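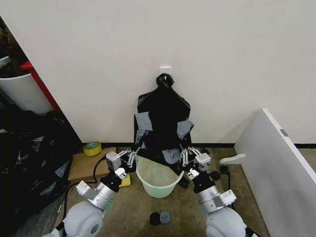 The Holtberg Cleaning Crew and the Two-Armed Helper

Welcome to the gallery page, and thank you to everyone who asked when it would finally go up. It has taken me longer than I promised (sorry, Lorna!) but between the end-of-year roster and the move to the new storeroom there has hardly been a quiet arvo to sit down and write the captions.

For those who don't work with us, Holtberg looks after cleaning and consumables for a string of offices and workshops, and since January the robot has been part of the day shift. We call it Rudel, after nothing in particular. It has two arms with a gripper on each, and its job is meant to be the low, fiddly stuff that has us on our knees: buckets, sponges, rolls of tape, bags, all the odds and ends that gather along a skirting board and never seem to put themselves away.

I'll admit I was one of the grumpy ones at the first meeting. Twenty minutes of slides, and all I wanted to know was whether anyone would lose hours. Polyxeni Koutsoukos asked it out loud for the rest of us, bless her, and the answer was that the roster would stay as it was until the trial finished, and that we'd be asked before anything changed. So far that has been kept to. What has changed is the sort of work we do in a day, and I think that's worth putting down somewhere with a picture beside it.

At the bucket
Both grippers down at carpet level, one either side of the mint-green bucket, with the glossy black item hanging from its little stick-on hook on the wall behind. Orestis Dimitriou has his eye on the bucket; I always look at the sponge, over by the cardboard, as small soft things are what I'd most like to see it get the hang of.

A word on the corner itself
Before the trial I could have walked into that corner in the dark and found the yellow-green tape. Now we talk about where things live, and we write it down, and Spyros Balaskas has become surprisingly strict about it. The black bags are still a heap, mind you. There are 200 to a carton and they slide all over each other the minute you let go, and I don't blame any person or machine for giving up on folding them.

What it means for the crew
Gerasimos Karras has had a bad knee for years, and he now does far more of the checking and far less of the crouching. Lorna has gone the other way and learned to set the arms up of a morning, which she does with the radio on and a cup of tea well out of reach. The part I miss is working in pairs — you had a good chat over a bucket, and watching a machine is quieter company. We've brought back a proper smoko at the long table to make up for it, and it helps more than I expected.

There are 2 more months of the trial to go. If you're on the crew and have something to say about it, kind or cranky, please put a note in the tray by the roster, or catch me at the long table, where I'm generally to be found near the biscuits.

Page updated Friday, November 29, 2024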